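4.3 Collecting on the shop table

The claim we set out to check is an easy one to find in hobby forums: that a pair of hand-held grippers, built over a few weekends, gives data good enough to train a home arm to handle soft goods. We doubted it in June and we doubt parts of it still. The grippers were built to the Kosto plans in the Erkwood shared workshop, with parts cut by Samran Sukprasert, and the task was kept small: knit hats and a wire rack on one table. By Nov 23, 2022 the log held 299 demonstrations, of which 119 were dropped on review. The build notes promise 1000 in the same time. We never came near that, and we do not see how one person could.

Most of the drops were put down to "operator error" in the log. That label hides too much. In 48 of them the operator did the same thing as in the kept ones, and the fabric went somewhere else. A policy trained only on the kept set learns that cloth is polite.
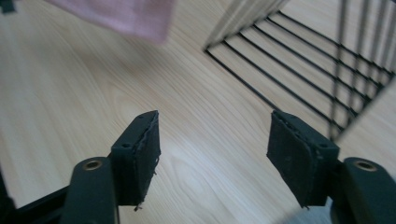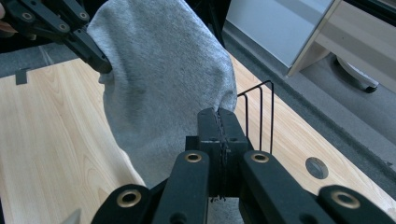
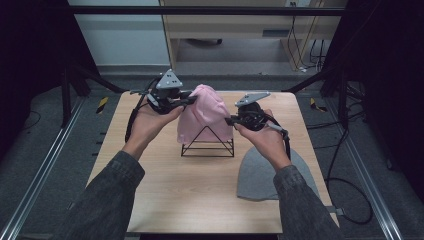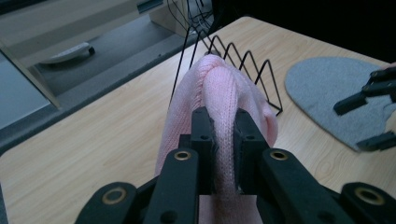 Figure 7. Work at the table with the hand-held grippers and the black wire rack.

Pad wear is the first thing we would ask any other builder to report, and few do. The Klinhom write-up gives grip force to two decimals and says nothing on the state of the rubber. Our own pads did not stay clean: in the first picture of Figure 7 the coating on the right pad is scuffed and specked, and frayed strands hang from the bottom of the left one. We cannot say how much of the change in grip over the study comes from this, as we did not swap the pads on a schedule. The second weak point is how much cloth goes into the jaws. In the last picture the pads have closed on a thick roll of the pink knit, a very different hold from a pinch at the hem, yet both are stored under the single word "grasp." The Pridercombe scripts we used make no distinction either. Until they do, we would treat any success rate from a home build, ours included, as a number about one operator and one set of pads. Section 5 gives the rates anyway, split by pad age where the log allows it.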